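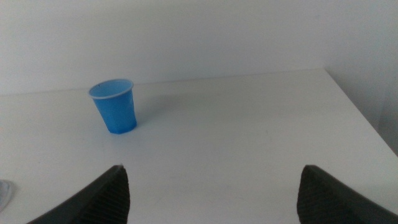 Blue cup, white table

Home Listening Tips: Looking After Your Records, Tapes and Speakers

I get so excited when somebody tells me they've pulled their old records out of the basement, and then a week later they write to say everything sounds like bacon frying. Don't give up! Most of that noise is dirt, and dirt comes off. These are the things I do at my own bench (a kitchen counter with a towel on it).

Washing records

Dry brush first, always. A carbon fiber brush held lightly on the spinning record picks up the loose stuff, and if you skip this you're just making mud. Then mix a small batch of distilled water with one or two drops of plain dish soap, the kind without lotion in it. Tap water leaves minerals in the grooves, so keep it for the coffee.

Wipe along the grooves with a soft microfiber cloth, never across them. Keep the label dry — an old plastic lid a little bigger than the label works beautifully if you hold it down with your thumb. Rinse with clean distilled water, pat with a second cloth, and stand the record in a dish rack until it's completely dry. I leave mine overnight. Put it in a new inner sleeve afterward, because the old paper one is full of the same grit you just washed off.

Please don't do this with shellac 78s if your cleaner has any alcohol in it. Shellac and alcohol do not get along, and you can't undo it.

The needle

Brush from back to front, the same way the record travels. A stylus is usually good for somewhere between 800 and 1,000 hours of play, depending on the type, so check the sheet that came with yours. I keep a pencil tally on a card under the turntable mat. Lazy months I forget and have to guess!

My first spare stylus was an Elero I found at a garage sale, still sealed, and I was so pleased with myself that I fitted it without checking the tracking weight. Check the tracking weight.

Shelving

Upright, snug, never leaning and never in flat stacks. 200 LPs weigh a lot more than you'd think, well over 100 pounds with the sleeves, so screw the shelf to the wall and put the heavy box sets at the bottom. Away from the radiator too. I lost a Gindia live album to a sunny window one January, of all months, and it still has a wave in it you could surf on.

Cassettes

Play them! A tape that sits for years gets stiff and sticky in the middle. Run it fast forward to the end and all the way back before you listen, and clean the heads with a cotton swab and isopropyl alcohol, then let them dry. If the little felt pad has fallen off, you can move a good one over from a junk tape with tweezers and some patience. I rescued a whole Plodov demo that way and danced around the kitchen.

Speakers

Dust the cones with a soft makeup brush and no liquid at all. If the sound is boomy, pull the speakers a foot off the wall before you spend a cent on anything else. Crackly volume knob? Unplug the amp, spray a little contact cleaner inside the control and turn it back and forth 20 or 30 times.

Next up: mending split sleeve seams with archival tape, which I've been practicing on a very battered Deng double album.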